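Nestorcombe Introduces Murkeck Line of Stackable Storage Bins for Small-Parts Stockrooms

New range replaces two earlier series and uses a single footprint across all depths

SEPTEMBER – Nestorcombe, a manufacturer of storage and handling containers, has announced general availability of Murkeck, a line of rectangular bins for stockrooms, repair shops and parts counters. The line replaces the Sevis and Saha series, which will remain on sale until existing stock is used up.

Murkeck bins are made in nine depths on one common footprint. Any bin in the line stacks on any other, regardless of depth. The Sevis and Saha series used different rim profiles and could not be stacked together without an adapter tray. Customers who ran both series had to keep them in separate bays, and mixed stacks were the most frequent subject of calls to the Nestorcombe service desk.

Construction

Each bin is molded in one piece from polypropylene. The side walls have a slight draft so that empty bins nest for return shipping. A turn of 180 degrees changes a bin from the nesting position to the stacking position. The rim is folded outward and closed on the underside, which keeps dust and label scraps from collecting in the fold.

The base is flat on the inside. Ribs on the underside carry the load and run parallel to the long side, so that the bin tracks straight on roller shelving. Inside corners are rounded to allow small fasteners to be scooped out by hand. Drain holes are not fitted as standard but can be drilled at the factory on request. Drilled bins carry a separate order code and are not returnable.

Label holders are fitted on both short sides. They accept card labels and adhesive labels of the sizes used for the Saha series, and existing Saha label templates can be used without changes. Sevis labels are wider and will need to be reprinted.

Load testing

The line was tested at the company's own facility before release. Bins of each depth were loaded, stacked and left standing, then checked for bowing at the long wall and for cracks at the rim corners. A total of 955 bins went through the standing test. A second group was put through repeated lifting and lowering by the rim. Test reports are available to trade customers through the order portal and list results by depth and color.

Load limits are molded into the short side of each bin, below the label holder. The limit applies to evenly distributed contents. Bins that hold a single dense item, such as a motor or a casting, should be placed at the bottom of the stack. Bins showing white stress marks at the rim corners should be taken out of stacked use and may be kept for shelf storage only.

Colors and accessories

Murkeck is supplied in gray, blue and green. All nine depths are stocked in gray. Blue and green are stocked in the four shallowest depths and made to order in the others. The minimum quantity for made-to-order colors is 200 bins per depth.

Accessories at launch include a flat lid, a hinged lid, lengthwise and crosswise dividers, and a wheeled base. Dividers slide into molded channels and can be moved without tools. The wheeled base accepts one stack and has two braked casters. Lids from the Saha series fit Murkeck bins. Lids from the Sevis series do not.

Changeover for existing customers

Customers with standing orders for Sevis or Saha bins will be moved to the matching Murkeck depth once stock of the older part runs out. A cross-reference table is included with the September price list. The table covers 3598 part numbers, including discontinued colors and special drilling patterns. Where no direct match exists, the next deeper bin is shown.

Adapter trays will continue to be made for customers who need to combine old and new bins in one rack. Spare dividers for both older series also stay in the catalog. Racking sold for the Saha series accepts Murkeck bins without modification. Sevis racking requires replacement of the shelf stops, which are sold in sets with fixing screws.

Ordering

Murkeck bins are sold in full cartons through the order portal and through authorized distributors. Sample bins in gray can be requested in any depth, one per account. Orders placed before noon for stocked items ship on the same working day.

About Nestorcombe

Nestorcombe designs and manufactures bins, trays, lids and racking for storage and internal transport. The company supplies trade and industrial customers directly and through distributors.

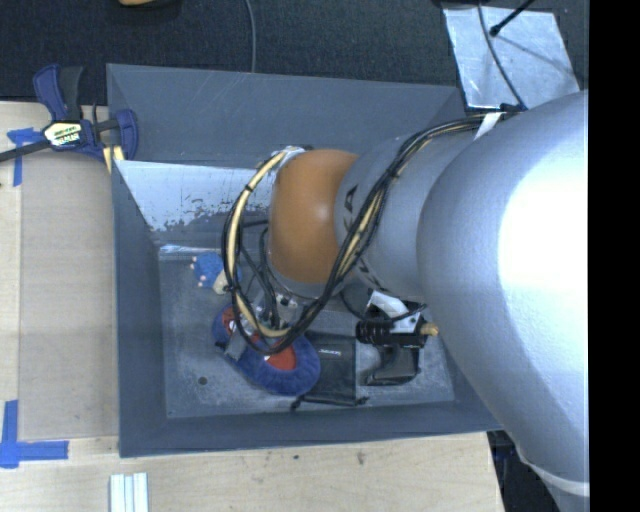 A deep gray bin on a wooden work surface, beneath a robot arm.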